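Flerenport Shared Services
Support ticket: Payroll export from Alva fails at row 3000
Status: Resolved
Product: Alva, September release
Reported by: Narayanan D'Souza

Summary
The monthly payroll export to Wallov stops at row 3000 and returns error 49. The file is created, but any employee listed after that row is missing. Smaller exports complete normally. The office reporting the fault has restarted both the application and the workstation, with no change. 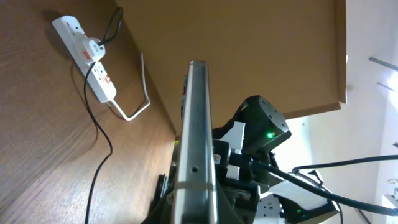
Yamuna Chettiar replied that the same error had appeared at the Runport office after the September release, and that splitting the export by department had allowed payroll to go out on time. She asked whether the row limit was intended, as the release notes did not mention it.

Support response
The limit was not intended. The September release restored a default setting that applies to trial accounts. Full accounts should have no limit on export size. Offices that have already split their exports should not combine the files by hand, as duplicate header rows will be rejected by Wallov.

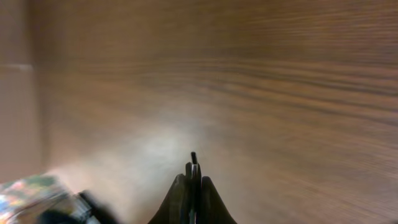 3 min read

Steps to correct the setting
Sign in to Alva with an administrator account.
Open Exports, then Limits, and clear the box marked "Apply default."
Save the change and wait 10 minutes for it to reach all offices.
Run the export again and compare the final row with the employee list.

Closing notes
Mr. D'Souza confirmed that the full export completed after the change and was accepted by Wallov. The Runport office has been sent the same steps. A permanent correction is planned for the next release. Offices that still receive error 49 should open a new ticket and attach the export log.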